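Wara Pantry Labels: Data Card

Version 5, October release. Maintainer: Kourosh Shahbazi. 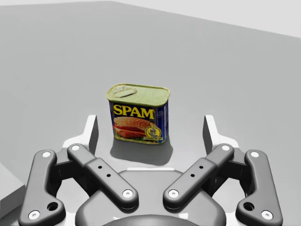

Luncheon meat, blue label, pull-tab lid (rendered).

Summary

Wara Pantry Labels is a table of transcribed text from the packaging of shelf-stable groceries. Each record holds the wording of one package: product name, net weight, ingredient statement, allergen statement, storage directions and date-mark style. The release contains 936 records in one file, plus a lookup table for ingredient names and a short change log. No package images are distributed with the table.

The table was built to test programs that split ingredient statements into separate ingredients. It has also been used for unit conversion tests and for checking spelling variants of additives. It is a small set, and it was typed and checked by hand.

Files

labels.csv — one row per package, UTF-8, comma separated, header row present
ingredients.csv — normalized ingredient names and their variants
CHANGES.txt — corrections by version
LICENSE.txt — terms of use

Fields in labels.csv

record_id: integer, stable across versions. Retired numbers are not reused.
category: one of 7 values (meat, fish, vegetable, fruit, legume, soup, other).
container: can, jar, pouch, carton or tub.
name_text: product name as printed, with line breaks replaced by a single space.
net_weight_text: weight as printed, including both units where two are given.
net_weight_g: weight in grams, numeric. Empty if the package states volume only.
ingredients_text: full ingredient statement as printed, including parentheses and brackets.
allergen_text: the "contains" statement, if separate from the ingredients.
storage_text: directions for storage before and after opening.
date_style: best_by, use_by, packed_on, code_only or none.
source: Gametti or Naseri.
checked: 1 if the record was read by a second person, otherwise 0.

Sources

Records come from two collections of empty packages. The Gametti collection was kept by a food wholesaler in Bovville and covers cans and jars. The Naseri collection is from a neighborhood grocery and adds pouches, cartons and tubs. Where both collections held the same product with identical wording, only the Gametti record was kept. Where the wording differed at all, both records were kept, so name_text is not unique.

Transcription rules

1. Type what is printed. Do not fix spelling, spacing or punctuation inside the ingredient statement.
2. Keep upper and lower case in ingredients_text. In name_text, all-capital names are kept as capitals.
3. Replace trademark symbols with nothing. Replace bullets with a comma.
4. Type percentages with no space before the sign.
5. If a character cannot be read, type a question mark in square brackets. If a whole word cannot be read, type [illegible].
6. Panels in languages other than English are skipped. If a package has no English panel, it is left out of the table.
7. Nutrition tables are skipped.

The bracket rule causes a known conflict. Some packages use square brackets for nested ingredients, and a parser that strips all brackets will lose them. Match the two marker strings exactly.

Normalization

The file ingredients.csv maps printed forms to a single name. "Salt," "sea salt" and "table salt" remain separate entries. Plural and singular forms are merged. Additives listed by function and name, such as "preservative (sodium nitrite)," are split into a function column and a name column. Function words with no name after them are kept in the function column and the name is left empty.

Compound ingredients are stored one level deep. Anything nested below that is flattened into its parent, in printed order. Users who need the full nesting should parse ingredients_text directly.

Loading

The file opens in any spreadsheet program, but set record_id and net_weight_text to text on import. Several weights contain fractions and will be turned into dates otherwise. The longest ingredient statement is under 2000 characters, so a fixed-width text column of that size will hold every row.

Line endings are LF. Fields that contain commas are quoted, and a quote mark inside a field is doubled.

Known problems

Weights on tub lids were often worn, and net_weight_g is empty for many of those rows.

The category "other" mixes sauces, desserts and dry goods. A better split is planned — the record numbers will not change when it happens.

Date marks printed on the bottom of a can were recorded only by style. The dates themselves were dropped.

Version 3 had the allergen and storage columns swapped in part of the Naseri rows. This was corrected in version 4. Results computed on version 3 should be rerun.

Uses to avoid

Do not use the table as a guide to what a product contains today. Recipes change, and these packages were collected over a long period. Do not use it for allergy decisions of any kind. Counts by category reflect what the two collections happened to keep and say nothing about sales or shelf space.

Corrections

Send corrections to the maintainer with the record_id, the column name and the proposed text. Corrections to ingredients_text are checked against the package before they are accepted. Accepted changes go into the next version and are listed in CHANGES.txt by record_id.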